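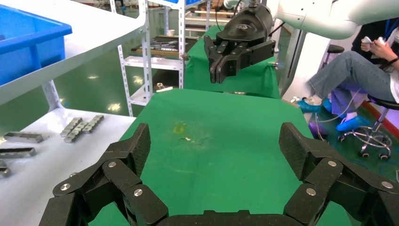 Every January my inbox fills up with people who want me to drink more water. This year it was an app called Plareck, and the number was 3000. That's milliliters, every day, whether you weigh what I weigh or what my brother-in-law weighs, whether you spent the day digging a ditch or answering email. I signed up for 21 days because a friend, Nneka Mohammed, had been on it since the fall and kept telling me her skin was different. I looked at her skin. It seemed like the same skin.

I should say where I'm coming from. I drink coffee in the morning, tea after lunch, and water when I'm thirsty, and I've been doing this for decades without drying up. So I'm not the ideal customer.

Where the number comes from

I asked Plareck's help desk how they got to 3000. The reply thanked me for my curiosity and sent me a link to a page that said 3000 was their recommended daily goal. I wrote back and asked who recommended it. The second reply was the first reply again with a different name at the bottom.

Part of what bothers me is that food doesn't count. Soup doesn't count! I had a huge bowl of lentil soup and half a melon one day and the app gave me a sad gray drop and told me I was falling behind. Coffee counts for nothing either, on the theory that it "takes away what it gives," a line I'd like to see somebody defend with a measuring cup.

There's a setting to change your goal, by the way. It's three menus deep, and when you lower it a box comes up asking if you're sure you want to give less to yourself. I left it alone out of spite.

The bottle

Of course there is a bottle. It's made by Clesulov, it holds 400 milliliters, and it connects to the app so you don't have to type anything in. Do the math on a bottle that size and you'll see you are going to be standing at the sink a lot. I borrowed one from Aminu Odukoya, who got it as a gift and was not sorry to see it leave the house.

It does measure, more or less. It also gave me credit for water I poured on a fern. When I told Aminu he said his had once logged a full bottle during a car ride, with the cap on, and that he'd been congratulated for it.
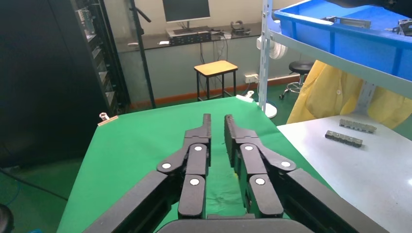
What I noticed

I slept worse. Getting up at 2 in the morning and again before dawn will do that. My energy was the same, my skin was the same, and the headache I get when I stare at a screen too long showed up right on schedule.

Nneka says three weeks isn't long enough. Maybe so, but the app's own sign-up page promised I'd "feel the shift" in one, and I don't see why the deadline gets to move after I've paid.

To be fair, my neighbor Genivaldo Fontes has had kidney stones, his doctor told him to drink a lot more, and he does. He keeps a plain pitcher in the fridge and empties it by supper. That's a person with a reason and a doctor who knows his name, and I have no quarrel with any of it - my quarrel is with a stranger's round number.

I canceled on the last day. Plareck wants to know why, and there's a drop-down list of reasons, and "I wasn't thirsty" isn't on it. I picked "Other." The bottle goes back to Aminu this weekend, if he'll take it.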